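When I ring Virgilio Gatchalian he's eating toast, and he carries on eating it for most of our chat, which I take as a good sign. He runs Grimaveo, a one-man shop selling second-hand knitting yarn by post, and I've been a customer since November (my cupboard is full, don't ask).

"People die, or they move, or they just fall out with a cardigan," he says. "And the wool's still good."

He started with 20 balls of his aunt's mohair. These days he has some 300 people on his mailing list, and they are quick! I missed a lovely rust-coloured lambswool last month by eight minutes. 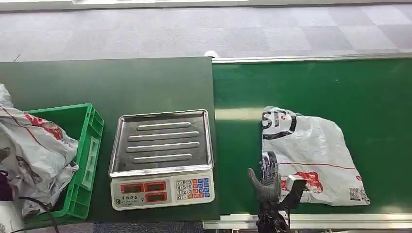 Green crate, green worktop, green belt.

So how does he price it all? By weight, mostly. "Labels go missing. A ball says 100 grams and somebody's had a hat out of it. I weigh everything, then I sniff it." Sniff it? "For moths. Well, for mothballs. You can't sell that smell to anyone."

Everything spends a fortnight in his chest freezer before it goes up for sale, next to the peas. His wife has views on this – he won't repeat them.

I ask about the worst thing he's ever been sent, and he goes quiet, then laughs. "A jumper, half unravelled, with the needles still in. And a note saying sorry." He finished it himself and wears it for gardening.
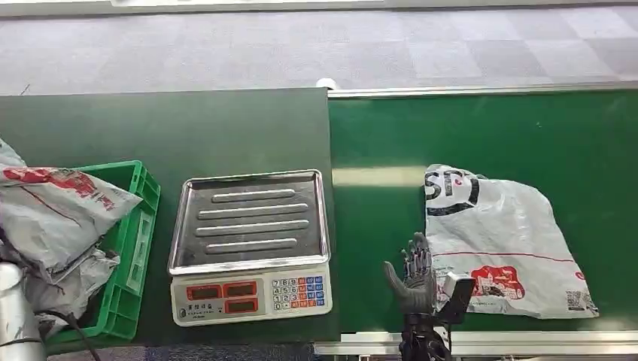

Scales on the worktop, with courier bags piled in the crate.

He'd like to do dyeing next, if he can find room for the pots. Onion skins first, then maybe walnut. "I'm hopeless with colour," he says cheerfully. "It'll all come out brown, and I like brown."

I tell him I'd buy brown. He says he'll put me down for two balls, and goes off to make more toast.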